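Frequently Asked Questions: the counter, the fruit, the bottles and everything else people write in about

Hi, I'm Nelly Ayala. I write the Govus pages on keeping a small kitchen usable, and these are the questions that land in my inbox over and over. I've answered them the way I'd answer a friend standing next to me with a dish towel. If yours isn't covered, write to me and I'll add it when I get a minute (the last batch went in on 25 February 2022).

How much stuff can I leave out on the counter?

Less than you think, more than the magazines say! I leave out whatever gets used every single day and put away the rest. At my place that means drinks, fruit, the kettle and one jar of wooden spoons. The toaster lives in a cupboard and comes out on weekends. My neighbor Milovan Milošević does the exact opposite, toaster out and fruit in the fridge, and his kitchen works fine too.

What I would say is pick your list and stick to it for a couple of weeks before you change anything. Moving things around every other day is how you end up with three places for the scissors.

Where should the fruit go?

In something with holes. I'm a big fan of the cheap white plastic baskets with slots in the sides, the ones sold for drawers and bathroom shelves. Air gets through, crumbs fall out, and you can rinse the whole thing under the tap in seconds. A pretty ceramic bowl is lovely, but whatever's at the bottom gets forgotten until it starts to smell.

Put the heavy things in first and grapes on top if you're using real ones. And keep the basket off the edge of the counter — I learned that one with a melon.

Is fake fruit tacky?

I get asked this more than anything else, and I've come around completely. I used to be snooty about it. Then I spent a whole August in a kitchen that got the full afternoon sun, and real peaches lasted about as long as it took to unpack them. A basket of artificial fruit gives you the color with no fruit flies. Dust it, though! Dusty plastic grapes are the saddest thing in any kitchen. Swish the bunch in a bowl of lukewarm water with a drop of dish soap, shake it, and let it dry on a towel overnight.

If you mix real and fake, keep the real ones out of the basket so guests don't bite into the wrong thing. Napaporn Siriwan wrote in to say her nephew has done it twice.

Where do drinks go while they're waiting to be drunk?

Pick one stretch of counter and call it the drinks spot. Tall things at the back near the wall, short things in front, and nothing between them and your hand that can be knocked over. Energy drinks, seltzer, water bottles, they all go in the same place, opened or not. Once people know where the spot is, they stop leaving half a can on the windowsill (mostly).
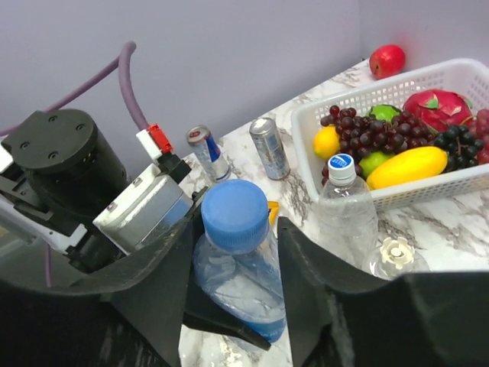 The other half of the drinks question is what to do with water bottles that have been opened, and my rule is caps on, always. A bottle with its cap screwed down can tip over and you've lost nothing. Without the cap you're lifting everything off the counter and hunting for a towel. If several people in your house drink the same brand, put a strip of tape on each bottle and write a name on it.

Can I keep refilling those thin plastic bottles?

I'm not a scientist, so I'll just tell you what I do. I'll refill one the same day if I'm out and about, and then it goes in the recycling. They're thin, they crumple, and the necks are hard to clean properly. For home I'd much sooner use a glass or a bottle with a wide mouth that you can get a brush into.

Do I rinse cans before they go in the recycling?

Yes, a quick swirl of water and upside down in the sink for a minute. Sweet drinks leave a sticky ring, and in warm weather that ring brings ants. Pongsak Thongdee asked whether he should crush his cans too. Check with whoever collects yours — some places want them whole, and mine does.

How do I look after a marble counter?

Gently! Real marble doesn't like anything acidic, so lemon, vinegar, wine and a lot of soft drinks can leave a dull patch if they sit. Wipe spills right away with a damp cloth, then dry it. For everyday cleaning I use warm water and a tiny bit of mild dish soap. No vinegar sprays, please, however many videos tell you otherwise.

If yours is a marble-look laminate you can relax a lot, though I'd still skip the scratchy side of the sponge. Not sure which you have? Look at the underside of the edge, or ask whoever put it in.

How often do you clear everything off?

Once a week, and it takes me 18 minutes with the radio on. Everything goes on the table, the counter gets washed and dried, and only the things on my list go back. Anything that doesn't have a home goes in a box by the door. Mikkel Hafstein told me he skips the box and just puts it all back where it was, which, fair enough, the counter's still clean.

Can I send you a question?

Please do! Short ones get answered fastest. I can't tell you what your kitchen will cost or which fridge to buy, but fruit, bottles, cans, crumbs and where on earth to put the bread — all of that I'm happy to talk about for as long as you like.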